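Drumus Bench Cell: two-arm item handling for packing counters

Print this page | E-mail this page

The Drumus Bench Cell is a pair of light robot arms on a shared rail, made for the kind of counter where mixed retail goods are picked up one at a time, shown to a code reader and passed on to a basket. It fits on an ordinary work table. The arms take the repeated reach and lift. The person at the counter keeps the jobs that need judgment: damaged packs, missing labels, customer notes and anything the arms set aside.

Each arm carries a two-finger parallel gripper with its own small camera at the wrist. The arm uses the wrist view for the last part of the approach, when the fingers are close to the item and the overhead view is blocked by the arm itself.

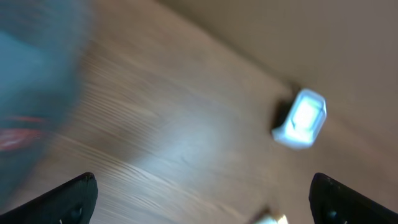

Wrist view with the arm on the move, fingers open.

Working speed is set at the counter. Most sites start on the slow setting and leave it there for the first few weeks while staff get used to working next to the arms. The speed can be changed between orders but not in the middle of one.

What a shift looks like

At the Grumitz packing room, the cell took over one counter in May. Before that, each packer lifted, turned and scanned every item by hand, and the counters were rotated every hour to spare people's wrists. The packer at the Drumus counter now loads the table, watches the exceptions list and closes the orders. Rotation is still in place, but the turn at that counter is longer.

The room kept the same number of people. Two packers moved part of their hours to checking returns, which had been falling behind. Training took 19 hours per person, spread over 8 shifts. Some of the older packers asked for a louder tone when an item is set aside, and that is now a standard setting. 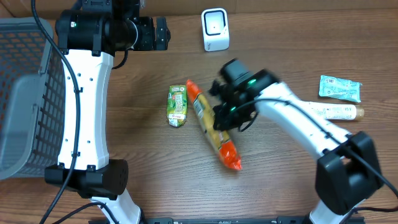 Both arms over the table, with a carton, a snack bag, a pouch and a bottle set out.

Items the cell handles

- Cartons and small boxes. These can be lying flat or on their side. Crushed corners are accepted if the gripper can still close on two sides.

- Tubes and other squeezed or bent packs. The grip point is chosen from the shape of the item as it lies, so a half-empty tube does not need to be straightened first. Grip force should be set to Low.
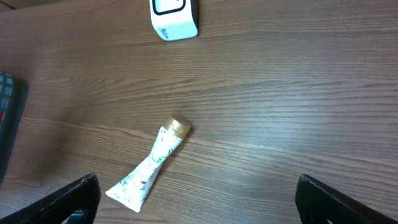 - Long bags, including dried pasta. Place these with clear space at one end. Long packs that overlap other goods are picked first.

- Soft pouches. Use the Jolleck finger pads, sold separately. Standard pads will pick most pouches but may slip on glossy film.

- Not suitable: glass, open packs, loose produce, and anything over the load limit of the gripper.

Daily care

Wipe the finger pads at the start of each shift and check the wrist cables for rubbing. Pads last 368 working hours on average and can be changed at the counter with a hex key. Keep drinks, pens and phones off the table while the arms are running, as they may be treated as goods. The person at the counter can pause both arms with the foot switch at any time, and the order stays open until it is released.

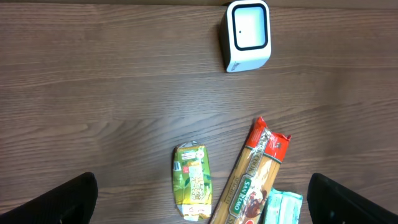 Does the packer have to line the items up before starting?

Items can be put down at any angle. They should lie flat, within reach of the arms, and should not be stacked more than two deep.

What is supplied

Two arms, one rail, 4 sets of standard finger pads, foot switch, mounting clamps and the counter software. The table, code reader and baskets are not included. Installation is done by Drumus or by Châu, our service partner, and usually takes a day. The counter has to be out of use for that day, so many sites book it for a weekend.

Page updated 2019-01-12

Related items
Jolleck soft finger pads
Drumus foot switch, spare
Rail extension for Bench Cell
Châu service plans
Planning a counter changeover: notes for supervisors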